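The Letter Tin, and What We Do With It

January is always when the letters come back out. The holiday things go up to the attic, the kitchen table is a table again, and somebody small wanders in asking for "the squishy ones," meaning the foam letters, and I put the kettle on and we begin.

For anyone new to Jodeo (welcome, and do help yourself to the back issues), we are a home-learning newsletter with a soft spot for things you can do on a tabletop with whatever is already in the cupboard. Plates come up a lot. I bought a stack of plastic ones years ago for a birthday party, and I don't believe they have held cake more than twice. They have held buttons, dried beans, doll shoes, and a great many letters.

The game is color sorting, which sounds too simple to write up, and I very nearly didn't. Put out three plates in three colors, set close together so they make a triangle. Scatter a few foam letters to the side. Blue letters go to the blue plate, green letters to the green, and the pink plate waits its turn. If you have no pink letters, leave it out there anyway! Children will look at an empty plate for quite a while, deciding whether it is a mistake, and I think that is some of the best thinking of the afternoon.
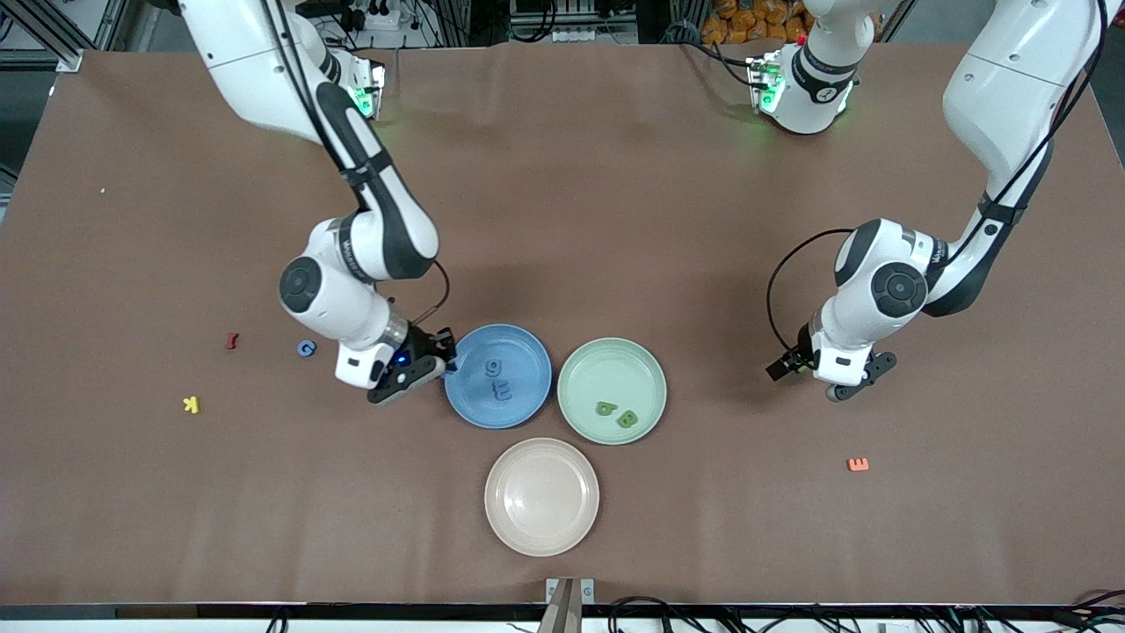
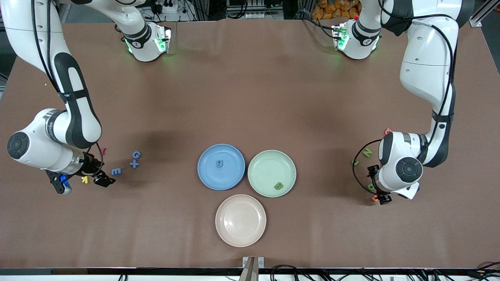 Blue letters on the blue plate, green on the green, and still a few strays on the table either time.

The strays are worth a word. A yellow K has no plate of its own in this set, and neither does a red letter, and you can go two ways with them. With the little ones I let them stay on the table, and we say "no home yet" and carry on. With the older ones I ask where they would put it and why, and then I try very hard to keep quiet while they work it out. One of mine once gave the yellow letter to the green plate on the grounds that green has yellow in it, and I had no answer to that at all.

Don't fuss over which way up the letters land. A foam G turned on its side can pass for a 9, and an E will make a perfectly good 3 if you come at it from the wrong chair. You can make a second game out of that once the colors get too easy: pick a letter off its plate, turn it slowly, and ask what else it could be. Capitals and small letters can go in together, too. A big B and a little d on the same plate will start a conversation without any help from you.

Rosario Farina wrote in after the last issue to say that the sorting went much better once the letters were cut down to 15, and that before then the whole tin had gone onto the table at once and the game had turned into a pile. Rosario also wondered whether saucers would do in place of plates, and found them a bit small for the bigger letters, though fine for buttons.

I'm with Rosario on the smaller pile, and I have started keeping the rest of the letters out of sight in the tin until they're asked for. Next month we'll get the buttons down, so if you have a jar of odd ones, start fishing out the blues and greens now and keep them somewhere you'll remember.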